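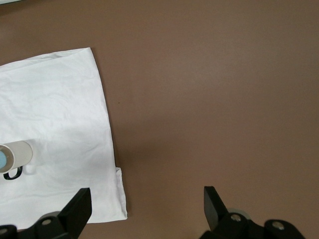

Theresia Auer thinks I'm wasting my summer. If a machine needs a whole afternoon to learn how to dry one mug, she wrote to me in July, then it isn't doing chores, it's giving you a new one. Fair enough! But I've been at it long enough now that I have some answers for her, and a method that other people can copy, so let's go through it.

First, what you need. An arm with a two-finger gripper and a small camera at the wrist, a table, a cloth and a mug. I run mine with a free program called Pladevent, which records you moving the arm by hand and then tries to do the same thing on its own. The arm is a Zwahlen and cost me $399 used (the seller wanted more, I whined a bit). Any arm that can lift a full mug will do.

Step 1: Pick one small job. Don't start with "do the dishes." I started with "pick up the mug and set it upright on the cloth," and even that was two jobs in disguise, the picking up and the turning. If you can't say your chore in one short sentence, cut it in half and try again.

Step 2: Set the table. A plain brown top under a white cloth makes it easy to see where the cloth stops. A white mug on a white cloth is harder, and I do it on purpose, but you might want a bright red mug for your first week. Lay the cloth down by hand and leave the wrinkles in. I used to smooth it out every time like I was expecting company, and then the arm went to pieces the first time it met a crease.

Step 3: Lay the mug on its side. Upright mugs are too easy, and mugs in my sink are never upright anyway. Turn the handle a different way each time you reset. When it's tucked under the mug, you'll want to grab the body instead, so open the fingers nice and wide before you come down.

Step 4: Record yourself. Go slower than feels natural. Come straight down, close, lift a little, stop, then turn. That stop matters a lot, and my early recordings didn't have it, so the arm would twist while it was still lifting and drag the cloth along for the ride. I made 131 recordings before I let it try alone. My friends at the Sullenance workshop say they get by with fewer, but they also have better lights than I do.

Step 5: Let it try, and keep your hand near the stop button. Write down every miss in plain words: "grabbed cloth too," "closed too early," "pushed mug off the towel." When the same line keeps coming up, go back and record more of exactly that.

So can it do chores yet? Mine can stand a mug up most of the time, if I've set everything out for it, and I'm thrilled every time it does. Folding the cloth afterward is a mess. Drying the inside of the mug, forget it for now. Theresia gets her point on the dishes.

Next up I'm trying a heavier towel from Britham and the same mug. If you've gotten an arm to let go of a handle without tipping the mug back over, please leave a comment and tell me how!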